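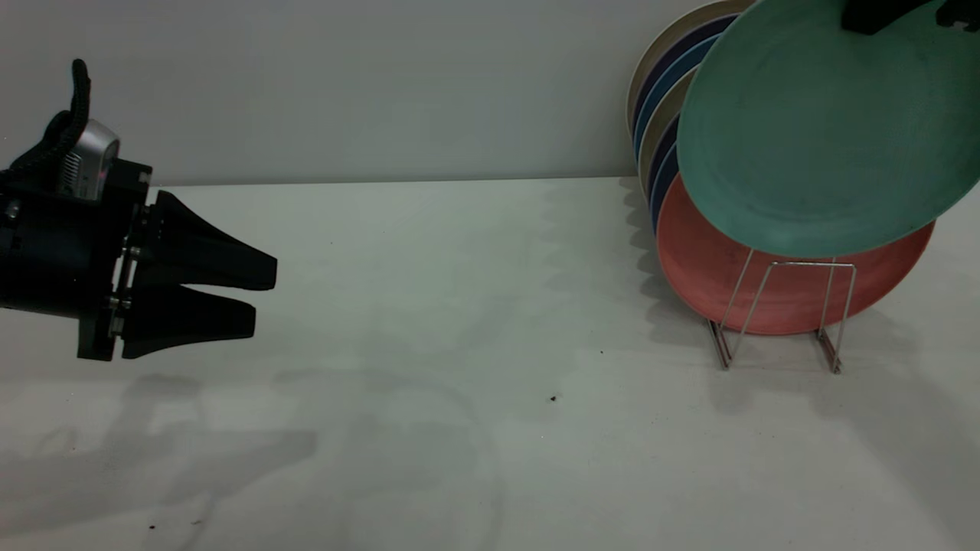 One reader of the spring newsletter wrote in to ask whether the plate task could be run by a school club with only two arms and one afternoon a week, and whether the team would need to write its own scoring sheet. Yes to the first, no to the second. The score sheets are included, and the task was written for a two-arm station.

Celus Plate Task Set
For robotics classes, clubs and competition teams
Item group: Student manipulation tasks
Made by Drirkov
Price: $400 per set

Overview

The Celus Plate Task Set gives a student team everything on the table side of a two-arm plate handling task. The team supplies the arms, the grippers and the cameras. The set supplies the plates, the wire dish rack, the table markers, the handbook and the score sheets.

The task is simple to state. Plates stand upright in the rack. One arm takes a plate by the rim, lifts it clear of the others and brings it to the middle of the table. The second arm takes it over and puts it down flat on the marked side. A run ends when the rack is empty or the clock runs out.

Students usually find the first plate the hardest. The rims sit close together, and a fingertip that goes in too far will push the next plate back. Wedge-shaped fingers that narrow toward the tip do well here. Wide flat pads can be used, but plan on extra practice time.

What is in the box

Plates in mixed colors, with a raised rim
Wire dish rack, free standing
Table markers for the start area, the handover area and the set-down area
Student handbook, 29 pages
Teacher notes with a plan for a full term
Score sheets, one pad
Storage carton with dividers

Arms, grippers, cameras, cables and control software are not included. Replacement plates are sold one at a time, in all the colors of the set.

What your station needs

Two arms facing each other across a flat table, with the rack in reach of at least one of them. Both arms must be able to reach the handover area. The handbook shows three table layouts, and any of them may be used in club practice.

Parallel grippers with two fingers. Suction tools are allowed in class use but not in the Kubo student round.

A plain light tabletop and a plain wall or board behind it. Patterned tablecloths have caused trouble for teams using color to find the plates.

One wrist camera per arm is recommended. A fixed camera beside or above the table is optional. Keep cables tied back so that they do not drag across the rack.

Using the set in class

The teacher notes split the work into four blocks. Most classes take one block every two weeks, but a club that meets more often can go faster.

Block 1. Reach and stop. Students move one open gripper toward the rack and stop it short of the plates. No contact is made. The block is mostly about speed limits and the stop button, and every student takes a turn.

Block 2. Rim grip. One plate in the rack, one arm. Students try different heights and angles and write down which ones hold. Keep these notes, they are needed in Block 4.

Block 3. Full rack. The other plates go back in. Students work out an order for taking them. Front to back is the usual choice.

Block 4. Handover. The first arm holds the plate near the rim, on the edge closest to its own side, and leaves the far edge free. The second arm waits with its fingers open until the plate is still, then moves in. Teams that start both arms moving at once tend to knock the plate out of line - the handbook suggests a short pause between the two moves, and most teams drop the pause later on.

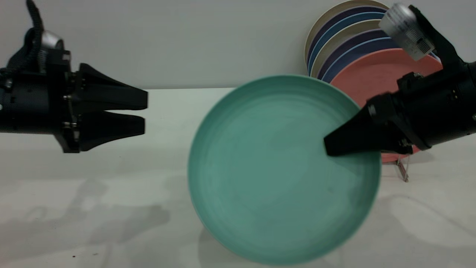

Scoring

A full run is worth 80 points. Points are given for taking a plate from the rack, for a handover with no contact with the table, and for setting down inside the markers. Touching a neighboring plate costs a point. A plate that falls ends the run, and the points earned up to then are kept.

Teams may run by remote control or by program. The two are scored on separate sheets and are not compared. In the Kubo student round a team must say which one it is using before the clock starts.

The sheets have a space for comments. Please fill it in. We read them when the handbook is revised.

Using the set for recorded runs

Some classes record their runs and train a controller from them. The set works for this. Change the order of the colors between runs, and move the rack a little now and then. A class that shares its station across several groups can reach 4,000 recorded pickups in a school year, so label the files from the first day. The teacher notes have a naming pattern that students can follow.

Care

Wipe the plates with a damp cloth. Check rims for chips before each session and take out any plate that is damaged. If the rack has been bent, straighten it by hand or order a new one. Do not tape the rack to the table for competition runs. For practice it is fine.

Ordering

Sets ship from our Trerkgate warehouse. Schools may order by purchase order. Orders placed by the end of July arrive before the fall term. Clubs entering the Kubo round should order under the school name so that the entry form can be matched to the set.

Related items

Celus Replacement Plate, single, state color
Celus Replacement Rack
Celus Table Marker Sheet
Celus Score Sheet Pad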